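Getting a rugby kit through the week: which laundry tips hold up

Every May the same list of kit-washing tricks makes the rounds of the club newsletters, and every May I end up with somebody's ruined shorts in my sink. I have washed muddy jerseys for 17 seasons, first for myself and then for two age-group sides. Most of the tricks are harmless. A few cost money, and a couple will shrink a collar.

Mud

Let it dry. I resisted this one for years, as it felt like laziness, but dry mud knocks off with a stiff brush and wet mud gets pushed into the knit. Hang the jersey outside overnight, beat it against a fence post in the morning, then brush. Turn it inside out and do the seams too.

The tip about rubbing a raw potato on the stain? I tried it on both knees of a pair of white shorts. I got starch on my hands and two brown knees.

Grass stains

Liquid detergent straight on the mark, worked in with an old toothbrush, half an hour's wait, then a cool wash. White vinegar cut with the same amount of water does nearly as well. Never use vinegar and bleach together, whatever you've read.

I bought a bottle of Nolel sports stain remover after three parents swore by it. It did no better than the cheap detergent in my own sink, and it smelled like a swimming pool changing room.

Blood

Cold water, straight away, and plenty of it. Hot water sets the stain. If it has already dried, soak it in cold salted water and change the water when it turns pink. I don't believe in the toothpaste method. I suspect it works for people whose stain was coming out anyway.

Boots

Newspaper in the toes, laces out, tongue pulled forward, and a spot with moving air. Keep them off the radiator. Heat dries the leather stiff and loosens the glue at the sole, and then you're paying for new boots in mid-season.

Boot dryers are fine if you already own one. The Skarkus model a teammate lent me took most of the night, and so did newspaper, changed once before bed. Drying sachets are another matter - I put seven in a pair of soaked boots and by morning the boots were still soaked.

For studs, put a thin smear of petroleum jelly on the threads before you screw them in. This is one of the old tips I'd defend to anyone. Check them before each match and throw out any with a sharp edge.

The smell

Skip the fabric softener. It leaves a coating on synthetic cloth, and the coating holds the smell in. A cup of white vinegar in the pre-soak is cheap and does some good, though not the miracles claimed for it. Freezing the jersey in a bag is a waste of freezer space. I gave it a whole weekend, and the shirt smelled fine until it warmed up on somebody's back.

Bags need airing as much as the kit does. Unzip them all the way, tip out the grit, wipe the lining with soapy water and leave them open till dry.

Mouthguards and small gear

Rinse in cool water, brush with ordinary toothbrush and soap, rinse again, and store in a case with holes in it. A sealed sandwich bag keeps it damp. Boiling it to get it "really clean" will change the fit.

As for stud keys, tape, spare laces and the rest, I have looked at the fitted organizers and I can't see what you get for the price. Any open tray or a few boxes will do, as long as things go back in them after the match.

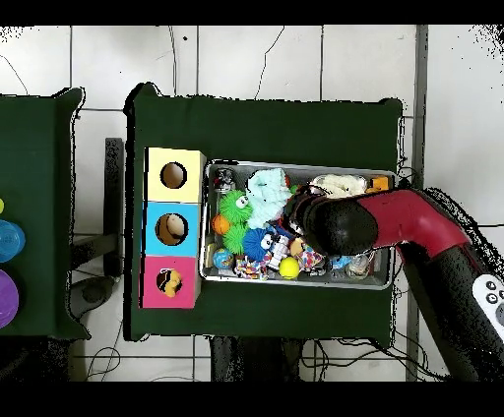 Shoulder pads

Hand wash, cool, with a little detergent. Squeeze them, don't wring them, and dry them flat on a towel. The tag on mine says machine safe. I believed it once, and the foam has had a lump in it ever since.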